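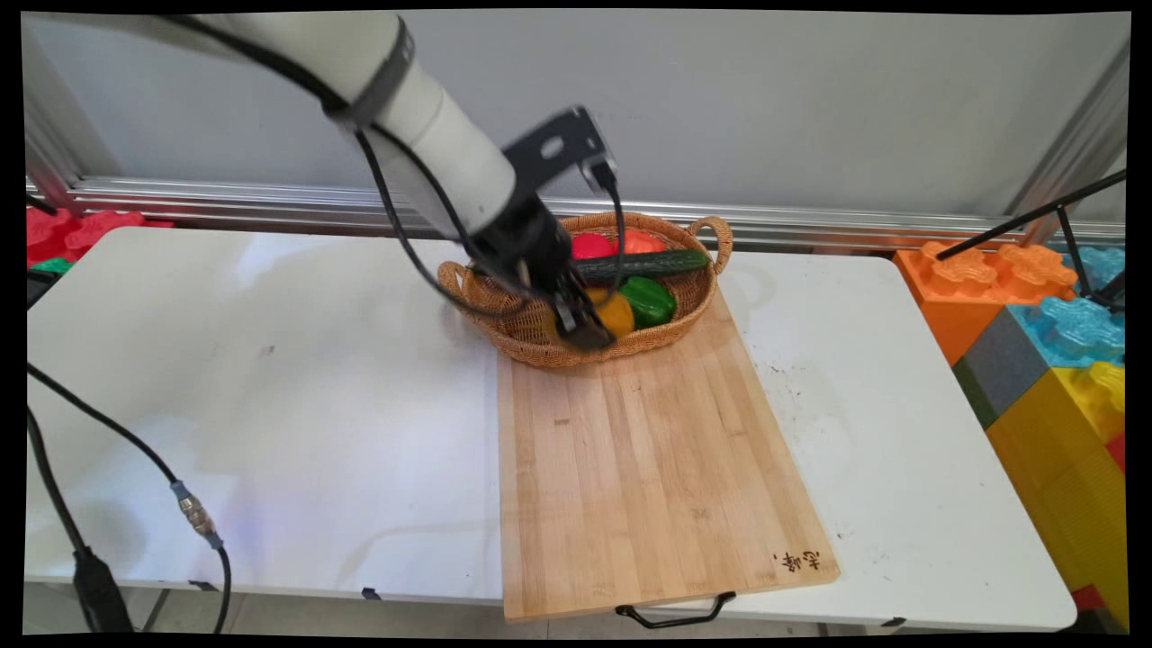
Peppers and a tomato in a wicker basket.

26 October 2024
By Salma Benkirane
3 min read

Progress report to the fund: Trundik produce box program, second period

The short version is that we spent the money as agreed and I am still not convinced the boxes change what people eat. Sign-ups are fine. Sign-ups were always going to be fine, given that the boxes cost the households nothing.

Since May we have run eight pickup sites. Six are holding steady. The other two, both on the Skimia side of town, lose people every month, and the reasons given on the exit cards don't agree with each other. Igor Kubíček thinks the pickup hours are wrong. Aicha El Idrissi has been on site more than any of us and blames the bus change. I would like to try new hours before we pay for another survey, which would probably tell us both.

Our supplier, Vurnico, has been on time. Quality is another matter. Greens came in limp through most of the summer, and the credit we were promised showed up late and short. Hazem Belhaj has asked for the contract to spell out what counts as a rejected crate. Until that is signed I would not count on any savings from this line, whatever the spring budget says.

The recipe cards were the part of the proposal everyone liked best. We printed 2,000. A lot of them are still in the storeroom at the Từ center, and the ones that went out mostly stayed in the bottom of the boxes. Abdelghani Shawky wants to redo them with fewer steps and bigger type. Maybe. I'd rather see him run a cooking session first and find out whether anyone wants a card at all.

You asked for health results. We don't have any, and I want to be plain that the numbers in the first report were self-reported by people standing in line for free food. They said they ate more vegetables — what else would they say? Please don't quote that page in your annual summary.

For the next period we plan to move the Skimia hours to the evening, settle the Vurnico contract and hold off on all printing. We are not asking for more money. If the evening hours make no difference, I will recommend closing those two sites and putting their share into the other six.

The spending table will follow separately once the Vurnico credit has been entered.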